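A table to lean on: an afternoon with Cosimo Longo

Saturday, May 26, 2018

The kettle is already going when I reach the workshop at the far end of Erkby, and Cosimo Longo wants to know first of all whether I take sugar and secondly whether I mind sitting on a sawhorse. I do, and I don't, and so we get on very well from the start.

Cosimo has been making tables under the name Motska for eight years now (before that he fitted kitchens, which he still speaks of fondly, like an old school he was glad to leave). He makes kitchen tables, mostly, and a few desks, and once a very long thing for a bakery in Allesmont that had to go in through an upstairs window. "We took the sash out, and the frame, and then a bit of the wall," he says, pouring. "The baker was marvellous about it. She kept bringing us buns!"

What people come to him for is pale wood. He likes it light and plain, with the grain left to get on with things, and he is quite happy to spend a whole morning turning boards over and over before he decides which face should go up.

"You put them side by side and walk off and have your tea, and when you come back one of them is annoying you," he says. "So you swap it. I once had 3 boards on the floor for most of December. My wife thought I'd given up the trade."

I ask whether customers mind knots. He laughs and says they used to, a good deal more than they do now. His old teacher, Ezekiel Holloway, would cut out every last one and burn the offcuts in the stove, and for years Cosimo did the same. Then a family called Echeverri asked him for a table and told him they wanted the piece he would have thrown away.

"And I was a bit put out, to tell you the truth. But I made it, and I went round for supper the next winter and their little girl was following the grain with her finger all the way round the knot and out the other side, over and over, while her peas went cold. I thought, well, there you are, Cosimo."

Since then he has put the busiest part of a board wherever people are likely to look at it, which usually means somewhere near the middle.

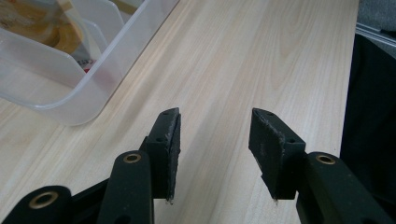
"I like it when the lines run off at a slant and then get muddled in the middle," he goes on. "It's like water going round a stone. And you want daylight on it. Put a pale table near a window and it's a different table at breakfast from the one you had at supper."

He is less romantic about looking after them. A damp cloth, he says, wrung out properly, then a dry one, and oil when the top starts to look thirsty. He won't be drawn on coasters. His own table at home has a ring on it from a saucepan and he has never tried to get it out, though his brother-in-law offers every time he visits.

We talk a while longer about glue, and about his knees, and the price of a new bandsaw, and then a van pulls up outside with a delivery and he goes off to help unload it, still carrying his mug.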